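Research assistant wanted (part-time, fixed term), migration and family reunion law

Posted by Everett Achterberg, Kincaid Centre for Migration Law, Vevenbridge

Hi, and thanks for clicking through. I'm looking for a research assistant to work with me and my colleague Mei-kuen Yau on a project about family reunion, starting in September. The university has its own version of this ad on the careers page, with all the selection criteria laid out in the official language, and you'll need to apply through that one. I wanted to write a second version in my own words, as the official one makes the job sound like data entry and it really isn't (well, a bit of it is).

The project is called Kesumetti. We're reading tribunal decisions on partner and parent visas, the ones where somebody was refused and asked for a review, and looking at what counts as proof that two people are really a family. Joint bank accounts, phone records, letters from an aunt, wedding photos, that sort of thing. I practised as a migration solicitor before I came over to the university, and I spent a lot of those years telling couples to keep their receipts. I'd like to know if I was giving them good advice!

We've pulled 1824 decisions so far. Mei-kuen and I have coded a first batch by hand and argued over nearly every one of them, and now we have a codebook we can both live with. Your main job would be to work through the rest using that codebook, and to tell us when it doesn't fit. It won't always fit. I'd much rather have an email from you on a Monday morning saying category 6 makes no sense than find out at the end of the year.

The other half of the work is interviews. We have ethics approval to speak with people who've been through a review themselves, plus a handful of lawyers and registered agents. Mei-kuen runs the interviews, and you'd sit in, look after the recordings, check the transcripts and sometimes ask the follow-up questions. If you speak a second language well enough to put someone at ease, please say so in your application, whatever the language is. 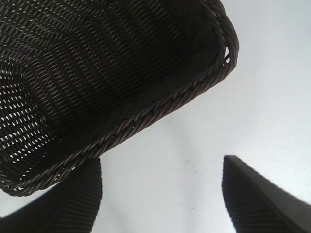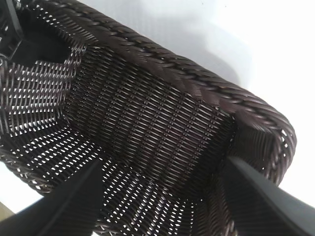 The hours are 21 a week, and you can spread them over three, four or five days as long as one of them overlaps with our team meeting. The contract runs for 53 weeks, which is an odd number, I know, but it gets you past the end of the reporting period with time for a proper handover. Two days in the office would be lovely and the rest can be from home. Our paper files stay in the office, and if you've ever done discovery you'll have met the type: each statement overlaps the one before and ducks under the next, like the strands in that brown basket, and you have to follow one thread a long way along before you can tell where it goes. Some people find that maddening. I'd like to hire someone who enjoys it.

You'll need a law degree, or to be in the last year of one. A degree in sociology, social work or politics is fine too if you've done some administrative law or worked in a community legal centre. You don't need to be admitted. You don't need publications either, though we'll put your name on anything you help write. We use Trukis for the coding and we'll train you on it in your first fortnight, so please don't rush off and pay for a course.

What I do care about is careful reading and plain writing. A lot of these decisions deal with violence, illness or kids who've been separated from a parent for years, and reading them one after another can be hard going. We keep an hour a week free to talk about that, and there's money set aside for outside supervision if you'd like it.

To apply, send a cover letter of no more than two pages, your CV and a short piece of writing on any legal topic. An essay with the marker's comments still on it is perfectly fine. Two referees, please, and we won't ring them before we've spoken to you.

Interviews will be by video or in person, whichever suits, and we'll send you the questions the day before. If you have a question about visas and work rights for the job itself, or need any adjustments, email Mei-kuen or me through the Centre's contact page. We both read that inbox.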